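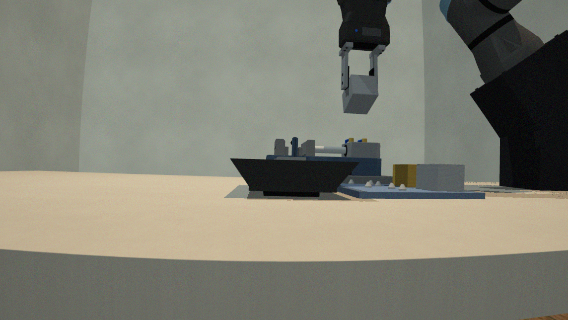
About Skadov

Skadov prepares and files sales tax and business tax returns for small and mid-sized retailers. We work with shops, restaurants, repair businesses and wholesalers that sell in more than one state, or in one state with many local rates. Our office is in Makokha House, on the second floor, and we currently serve 183 client companies.

What we do

Most of our work is return preparation. Clients send us their sales records each month, either as an export from their point-of-sale system or as a ledger file. We sort the sales by location and tax category, apply the rate in force on the date of each sale, and compare the result with the tax the client collected. Differences are listed in a short report before anything is filed. The client approves the return in writing. We then file it and store the confirmation.

We also handle:

Registration for new sales tax permits and closing of old ones
Exemption certificate review
Responses to notices from state and local tax offices
Amended returns and refund claims
Support during a sales tax audit

We do not prepare personal income tax returns, and we do not give legal advice. Clients who need either are told so at the first meeting.

How the company began

Skadov was started by Lindiwe Hlongwane and Remzi Karabulut, who had worked together in the tax department of a furniture wholesaler. Lindiwe was responsible for returns and Remzi for the systems that fed them. Their first client was a chain of five hardware stores with three years of unfiled local returns. That project took most of a winter and produced the filing checklist we still use, now in a much longer form.

In the early years all rate tables were kept in spreadsheets and updated by hand. This became hard to manage once clients began selling outside their home states. Remzi wrote the first version of Listis, our internal rate and deadline register, to replace them. Listis holds the rates, the filing calendar for each client and the history of every change made to either one. It is not sold as a separate product.

Staff and responsibilities

The company has 30 employees. Preparers are assigned to clients by type of business, so that a person who works on restaurant returns sees mostly restaurant returns. Each return is checked by a second preparer who did not work on it. Lindiwe Hlongwane heads the returns group and signs off on all audit responses. Remzi Karabulut heads systems and data security.

New preparers train for 77 working days before they are given clients of their own. Training covers taxability rules, sourcing rules, certificate handling and the reading of notices.

Records and security

Client files are kept for the period required by the state concerned, or longer if the contract says so. Access is limited to the assigned preparer, the reviewer and the group head. Tax payments are made directly from the client's bank account to the tax office — we do not hold client funds at any point.

Related company

Berkus, our sister company, installs and maintains cash registers and payment terminals. It has its own staff and its own contracts. Clients of Skadov are free to use any register supplier, and our fees are the same either way.

Contact

The office is open from 8:30 a.m. to 5 p.m. on working days, and until 7 p.m. in January and April. New clients should have their permit numbers and most recent filed return at hand when they call. Notices with a response deadline can be sent to us before a contract is signed.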